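TXS 210 Textile Care and Fiber Behavior
Unit 2 handout: Wash Loss and Shrinkage
Prepared by Dilek Baysal. Revised Apr 20, 2018

1. Relaxation shrinkage
Yarns are held under tension during knitting and finishing. Water and agitation release that tension, and the fabric returns toward its natural length. Most of the change occurs in the first few wash cycles. Knits move more than wovens; length usually moves more than width.
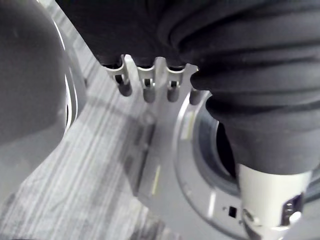

2. Felting
Felting is limited to wool and other scaled animal fibers. The scales let a fiber travel in one direction only, so agitation locks the mass together. Felting can't be reversed by stretching.

3. Pilling and lint
Short fibers work out of the yarn and tangle at the surface. Cotton pills tend to break away as lint. Polyester pills stay attached, as the fiber is too strong to break. See Laitinen's notes on staple length.
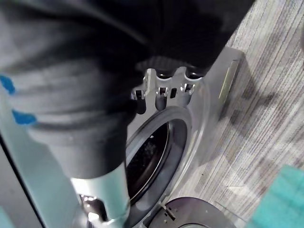
Fig. 2. Dark gray fabric with a soft, matte surface.

4. Printed fabric
A print film and its base cloth shrink at different rates. The mismatch shows first as rippling, later as cracks along fold lines. Wash inside out in cool water.

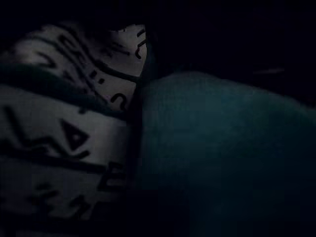
Cracking should be recorded separately from color loss, which is rated against the gray scale after drying. Do not combine the two scores.

Reading for September: Wragg, chapter 2, and the Filtivora lint tables, p. 92.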